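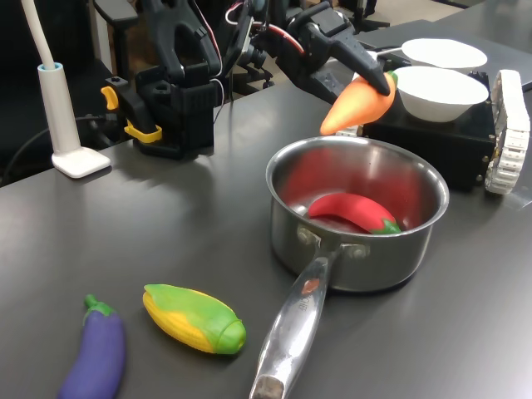
ok so we're moving to Hedach in May and I have thoughts about packing a kitchen, bc I've now done it 5 times and was bad at it every time. Thread I guess. First thing. Do the kitchen LAST and the toy kitchen laster. I packed the toy food early once and paid for it for a month. A toy chili pepper in a steel saucepan will buy you enough quiet to tape up a whole shelf of plates. Toy eggplant, same deal. Leave them out.

2/ Boxes. Small ones. I know the big ones look efficient. You will fill a big one with plates and then it lives in that room forever

3/ Movers quoted by the box, 20 included, then extra. Hurkby wanted 254 for the truck and two guys. Bendow said 187 but no stairs?? We're third floor. Went with Hurkby

4/ Lilla Hegyi (downstairs, moved more than anyone I know) told me to stand plates on edge like records. Did it last time, zero broken. Flat stack the time before, lost half the good ones

5/ Spices. Throw them out. You're not going to, I didn't either, but that paprika is older than the kid

6/ One box marked OPEN FIRST. Kettle, mugs, one pan, can opener, dish soap, a towel, phone charger, toilet paper. Goes in the car with you, NOT the truck. I cannot stress this enough. Ate cold beans with a shoehorn in 2nd apartment

7/ Write the room on the side of the box. Not the top. They get stacked, you can't see the tops. Took me four moves to work this out

8/ Freezer. Start eating it down now. We've had peas with everything since Monday. Andor is being very brave about the peas

9/ someone asked, yes Andor Fülöp the same one who said he'd "handle the cables". There is a bag. The bag has every cable we've ever owned in it. It's coming with us apparantly

10/ Knives: roll in a dish towel, rubber band each end, write KNIVES on it. Don't be the person who reaches in

11/ Last night in the old place get takeout. We're doing Vörös, the dumpling place on the corner, gonna miss it more then the apartment tbh

12/ ok back to it. Still have the whole under-sink cupboard and I don't want to talk about it. If anyone has small boxes pls message me, can pick up after 6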